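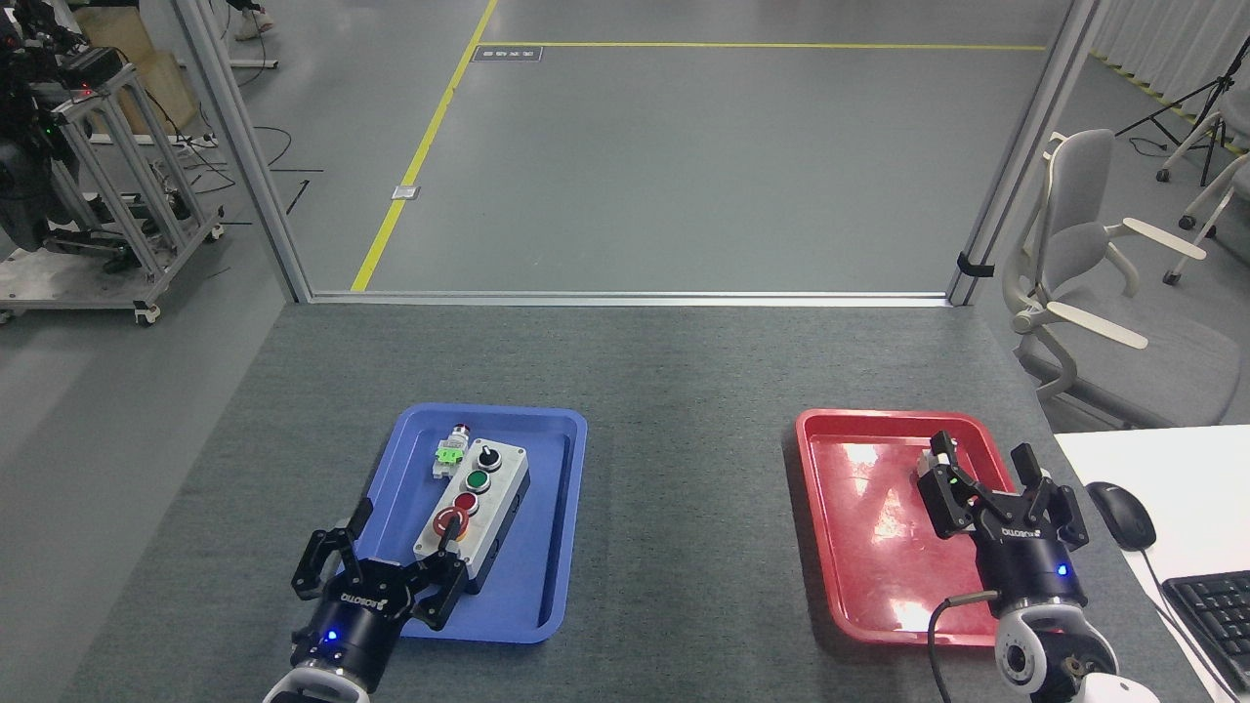 I've never believed in the two-tray system, and I've been told about it by more people than I care to remember. You know the one. Everything you haven't dealt with goes in one tray, everything you have goes in the other, and somehow your bench stays tidy forever. Samina Bajwa swears by it. She also owns a label maker, so I take her advice with a grain of salt. Still, I've given it a go with the odds and ends from the old switchgear drawer, blue tray for waiting and red tray for done, and you'll notice which one has nothing in it. The push-button box takes up most of the blue one, lying on the diagonal, with that big red mushroom stop and its yellow collar at one end. Then there's the little loose bit with the bright green terminal block, tucked in beside it, which is just the sort of thing that used to vanish down the back of the drawer for 6 months.

So yes, fine, it hasn't vanished. One point to the trays.

My trouble is with the claims. The Stokard leaflet that came with mine reckons sorting by colour will save you 93 hours a year. Ninety-three! Measured how? I don't spend 93 hours a year looking for anything, except possibly my reading glasses. Lech Kubiak tried the same thing in his shed in February and by the end of the month he had three trays, all labelled "to sort", and a shoebox.

What I will say is that a raised rim is handy. Small parts roll, and a rim stops them. A baking tray would do that too, and I've already got a few of those.

The carpet on top of the table is the other thing I was talked into. It's grey, it's quiet when you put something down on it, and I suspect it'll be murder to get wire clippings out of. I'll keep it for now. Ask me again once I've done the second drawer, the one with all the fuses in it.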